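June, stain remover trial, batch 2

Lurside say their new soap bar lifts tea and engine grease at 40 degrees with no soaking. I don't believe the grease half. The tea swatches came up fair, but plain washing soda did the same last month at a fraction of the price.
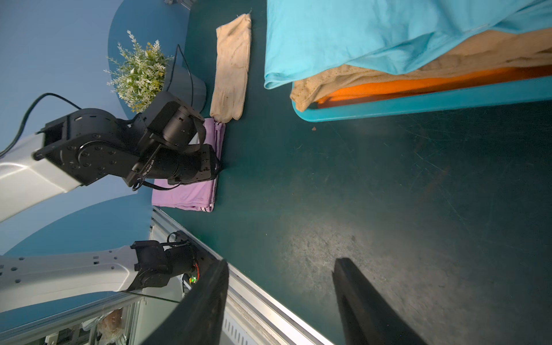

Smudged work glove by the folded lavender cloth, fabrics in the teal tray.

Nuanchan Wattanapong wants to score by eye again. I'd sooner use the meter – we disagreed on swatch 187 by two whole grades. Rerun grease with the old bar as control. Ask Lurside which grease they used.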